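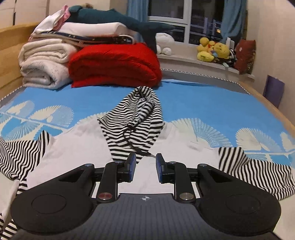 Words by the Arkovlow Records team | Updated in May

Home | About Us | Artists | Shop | Demos | Contact

Arkovlow is a small independent record label, and we love what we do! We started out with one band, Ateş, and a box of home-made cassettes that we sold from a folding table at gigs (the first batch went in a fortnight, and we were thrilled). Their debut album, Hornmont, followed the next spring and sold 3,415 copies, which paid for our first proper office and a kettle.

These days we look after all sorts: folk singers, noisy guitar groups, a brass quintet, and Vuloleck, who make long, slow electronic pieces that we still can't describe very well. If a record makes us want to play it again straight away, we'll try to put it out.

We press most albums on vinyl in runs of 3,000, with lyric sheets printed by a family firm two streets away. Artists keep their own masters and we split the profits down the middle once costs are covered.

Every Friday we sit down with the week's demos and a packet of biscuits. We had 145 in one month last year – our best ever! – and we do write back to everyone, though it can take a while. Please send links, not big files.

Comments (2)

tapehead_lou: Still play my Hornmont LP most weekends. Any chance of a repress?

Northern Ears: Saw Vuloleck live last month, superb. Is the brass album coming out on CD as well?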